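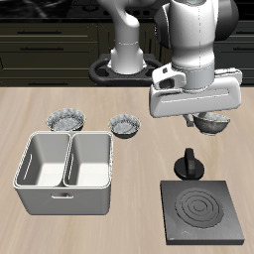 What does Virnthorpe do?

We write the software that sits between a robot arm and whatever you asked it to do: the part that works out where things are, picks a path, and notices when the path was a bad idea.

Virnthorpe began when Arnel Buenaventura got tired of rewriting the same motion planner for every new customer and decided to rewrite it once more, with company letterhead. There were 3 of us then, in a room in Dadar with a fan that had opinions. We now have 4 rooms and a better fan.

Our main product is Gashi, a task planner. You give it a goal and a list of objects, and it returns a sequence of moves along with its reasons. The reasons were added after a long October spent guessing. Clarkico, our test runner, puts each new build of Gashi through 3,000 simulated kitchen tasks overnight and leaves a report by 7 a.m. Arnel reads it before coffee, against advice.

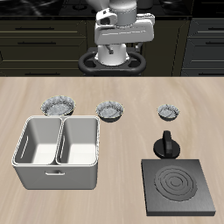

The simulated kitchen: three bowls, a sink, a stove plate and the arm.

A build has to pass 90 percent of its tasks before we let it near a real arm. Dropped bowls in simulation cost us nothing but pride, and we have budgeted for that.

We are a small team and plan to stay that way until the planner learns to do our invoices. If you have an arm that does odd things, write to us and attach the logs. All of the logs, please.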